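4. Setting Up the Fledik Cue Controller for a School or Community Show

This section covers unpacking, placing the controller backstage, building a cue list, and running a first cue-to-cue rehearsal. It assumes the dimmer rack has been installed as described in Section 3 and that the stage lights are already hung and patched. If you are renting the unit for a single production, read 4.4 before you sign it back in.

4.1 Choosing a position

1. Pick a spot where the operator can see the stage directly. A side booth is fine. A monitor feed is acceptable for musicals with a covered pit.

2. Keep the controller at least one arm's length from the fly ropes and any scenery that moves during a scene change.

3. Run the control cable along the wall, then up and over any doorway used by the cast. Tape it every few feet.

4. Turn the display brightness down to level 2 before the house opens. Light spill from the screen is visible from the front rows.

Note: The supplied cable reaches 27 feet. Longer runs need the powered extender (sold separately).

CAUTION: Do not plug the controller into a dimmed outlet. The unit will start up, but it will restart when the level drops and the cue list may be lost.
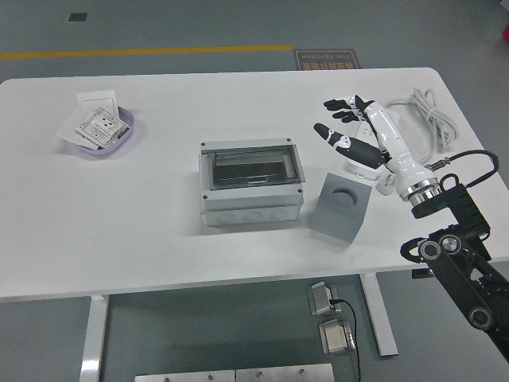
Permanent wiring backstage belongs to the electrician, and the theater should settle the layout with that person before load-in. Ask for one undimmed outlet on each side of the stage and one at the booth, on a circuit that stays live when the house lights go out. Talk about the enclosure as well. A box with a see-through hinged lid, like the gray one on the table with its smoky cover, suits a dark wing because the crew can look inside without opening it. Mark each circuit with the same name you use in the cue list.

4.2 Entering the cue list

The controller stores up to 262 cues per show file. Most one-act plays need far fewer.

1. Press SHOW, then NEW. Type a short title and press ENTER.

2. Set the house preset as cue 1. This is what the audience sees when the doors open.

3. Bring up the lights for the first scene with the sliders. When the director approves the look, press RECORD and type the cue number.

4. Enter the fade time in seconds. If you leave it blank, the controller uses three.

5. Type the cue line from the script in the NOTE field. Use the last four or five words the actor speaks -- the operator will be listening for the end of the line.

6. Repeat for each cue. Leave gaps in the numbering (10, 20, 30) so that late additions fit.

7. Record the curtain call as its own cue, followed by a blackout and a return to the house preset.

Note: A cue can be renumbered at any time, but the stage manager's prompt book will not update itself. Change both together.

4.3 Running a cue-to-cue

A cue-to-cue is a rehearsal in which the cast skips from one lighting change to the next. Allow a full evening for it.

1. Start from the house preset with the work lights off.

2. The stage manager calls "standby," then the cue number, then "go." The operator presses GO only on the word "go."

3. If a look is wrong, press HOLD. Adjust the sliders, press UPDATE, and back up one cue before continuing.

4. Save the show file at every scene break and again at the end.

CAUTION: Call out "going dark" before every blackout during rehearsal and wait for the cast to answer.

4.4 Before you return or store the unit

1. Copy the show file to a memory stick. Rental units are erased on return.

2. Press SYSTEM and hold CLEAR until the display reads EMPTY.

3. Coil the cable loosely and place it under the controller in the case, never on top of the sliders.

4. Fill in the return card. List any slider that sticks or any button that needs a second press.

For replacement gooseneck lamps and slider caps, order kit 132 from Raletti. For questions about show files, ask for Napaporn Thongdee at the rental desk.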